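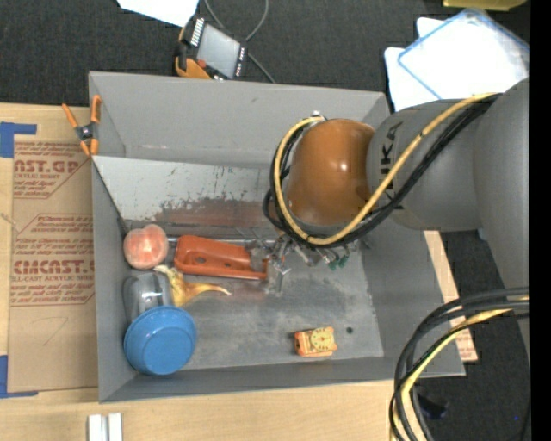
Jirnix bin picking add-on for a used KUKA arm, worth the money?

Posted by Dirkdale, 2 July 2020

We are a small workshop looking at the Jirnix bin picking kit, the one sold as a gripper, a camera mount and a software licence. The arm would be one we already have, a KUKA that has been doing the same pick and place job for years and now has nothing to do. I have been to see a kit running at another firm. They had it on a KUKA too, working from a grey bin on a wooden table with the rim held by a spring clamp, and the things in the bin were what you would find in a toy box: a peach, something like a banana peel, a clear plastic cup on its side, a blue bowl upside down and a little orange toy with a yellow dial. The gripper was on a longish orange-red plastic piece. All very well, but our parts are moulded caps and short brackets, mostly one colour, and they come to us tipped into a tote.

The seller has quoted 3000 for the gripper and mount, with the licence on top as a yearly charge. They say a new part can be set up in an afternoon. I would like to know from people who have bought it:

Does it cope with a lot of the same part lying on top of each other?
How does it get on with clear plastic? We have one lid that is see-through.
Is the yearly licence needed once it is set up, or only for updates?
How much room do the cables need? The ones I saw hung in a fairly big loop under the wrist and I have a guard rail close by on one side.

We run short batches, so changeover matters more to me than speed. Budget is tight and I would have to argue for it. Any experience welcome, good or bad.

3 replies. Sorted by oldest first.

Istden

Depends what you want it for. We had a different make and sent it back. I would just buy a bowl feeder.

Deirdre Keogh

We have had the Jirnix kit since December, on a KUKA of a similar age to yours by the sound of it. I will take your points in order.

Same part in a heap. It manages, but it slows down as the bin empties. The last few parts usually end up against a wall or in a corner, and the fingers need space on both sides of the part to close. On our caps it clears 50 from a full tote without help and then starts asking for an operator. We now top up the tote before it gets that low. You can also tell it to nudge a part away from the wall before trying to grip, but this is switched off when the kit arrives and is only mentioned at the back of the manual. It is under Recovery in the cell settings. Set the nudge distance to 10 mm to begin with. Ours was delivered at a larger value and it pushed brackets up the side of the bin.

Clear plastic. Poor, in our case. It sees the reflections and takes the part to be wherever the bright patch is. We tried a matt liner in the bin and a softer lamp, and that helped with the missed grips but did not cure them. If your see-through lid is a large share of the work I would ask the seller to run it for you before you sign anything. Send them 100 of the real lids in the real tote, with the scuffed ones left in. Ask for the whole log afterwards and do not settle for a video of the good picks.

Licence. The kit carries on running the parts you have already taught it if you let the licence lapse. You cannot add new parts, and you lose telephone support. With short batches you will be adding parts often, so count it as a running cost. We pay yearly and I have not found a way round it.

Cables. Leave more room than the drawing shows. The loop has to be slack enough for the wrist to turn fully, and it swings out on the side away from the bin as well. We moved our guard back by a hand's width. Before you bolt anything down, run the wrist to both ends of its travel at low speed with someone watching the cable. Check the clips again after the first week too, ours had crept.

On the afternoon set-up, our first part took three days, most of it spent on the lighting and on getting the bin to sit in the same place every time. A clamp on the rim is fine for a trial. We have since fixed two stops to the table and the bin drops in between them. After that, a new bracket of a type it already knew took me less than a morning.

Would I buy it again? For the brackets, yes. For clear parts, no. The gripper is well made and the fingers can be changed with one key. The software is slow to start and the error messages are not much use.

One more thing, make sure your controller has the option the kit needs to talk to it. Ours did not and it was charged separately. The seller will tell you if you give them the serial number.

Lại

Agree with most of the above. Our licence terms were different, we bought through a reseller and got two years included, so ask. Also try a shallower bin. We went from a deep tote to one half the height and the arm stopped having to tilt so far to get at the corners. It holds less, obviously, but with short batches that may not bother you.

I have not tried clear parts.

Dirkdale

Thank you both, very helpful. I have asked for the trial with our own lids and will check the controller option this week. Istden, we looked at a bowl feeder but would need one for each part.

Search the help pages Enter a word or part number Go

This site uses cookies to keep you signed in and to count visits. Accept Manage settings

Contact us | Copyright of posts remains with their authors | Back to top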